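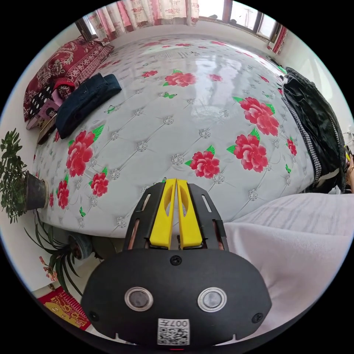 Run 3674, the bedroom, fingers shut.

The planner would not let go of the peonies. Every time I replayed the run in Jeveo it found an edge on the quilt, drew a box around it and sent back a grasp, as if a printed flower could be picked up by the stem.

I was in the Curberg office in January, which meant a heater under the desk and a window I couldn't open. The job was to make the software tell cloth from the pattern on the cloth. I turned down the colour weighting and gave more to depth. Run 3359 came back clean. Run 3674 still wanted its flowers.

I wrote a filter that threw out any grasp with no height behind it. It was 100 lines, most of them comments, and it took me until dark. Then I loaded the clothes.

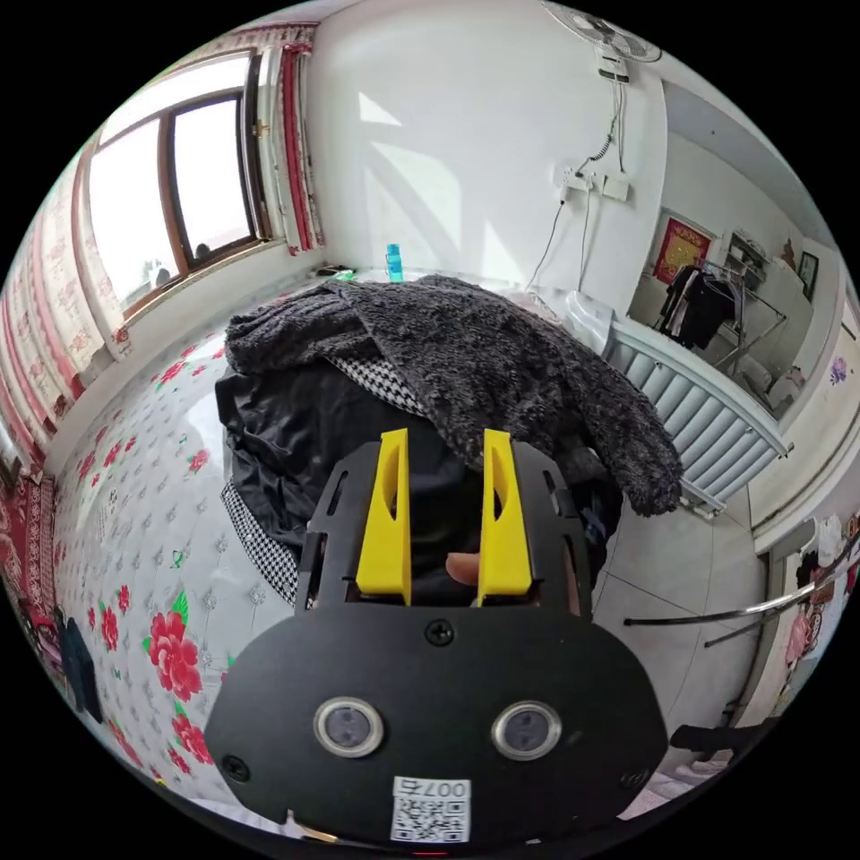 It will throw out a flat sleeve too, came the message from Protgate, where they read every change before it was merged.

I hadn't thought of sleeves. I put my coat on the floor, flattened one arm with my foot and looked at it for a while — grey on grey, no height at all. Then I hung it over the chair, took the filter out and started again from the folds.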